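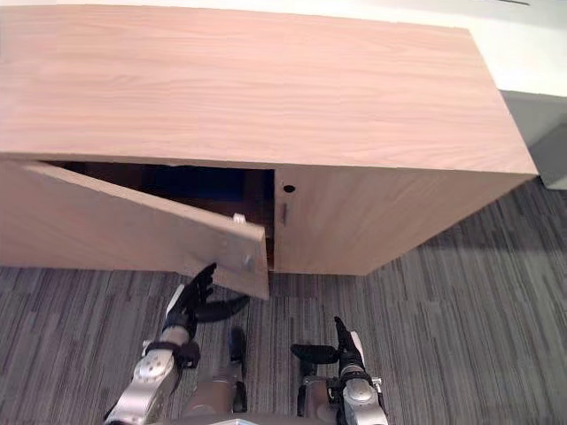

Cabinet test, left hand near the lower corner of the open door.

Sadora hand trials, February 2020. We compared head and wrist cameras on one cabinet task, using the Rostham controller for every run.

Door wide open, two blue bins on the shelf side.

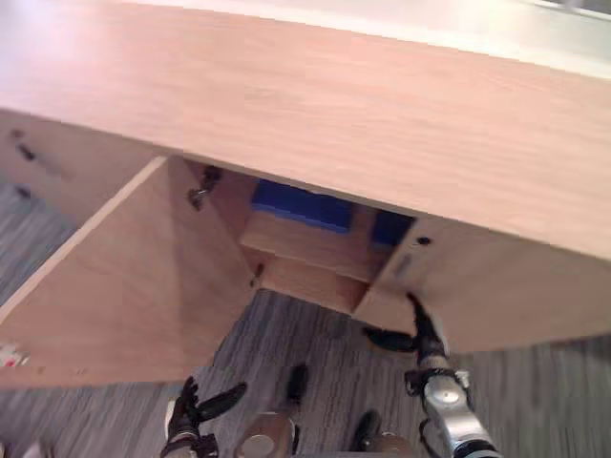
Head camera, both hands in view.

Grasping was done with the right hand. Grip force was capped at 26 newtons.

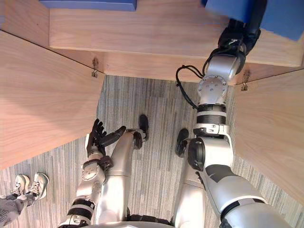 Egan wrote to say that the cap seemed low for a full bin and asked for a second set at a higher limit. That set is planned for April.

Wrist camera, close in on the fingers. 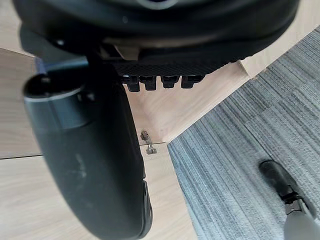 Which controller will the April set use?
The same Rostham unit, with the loop rate kept at 400 Hz.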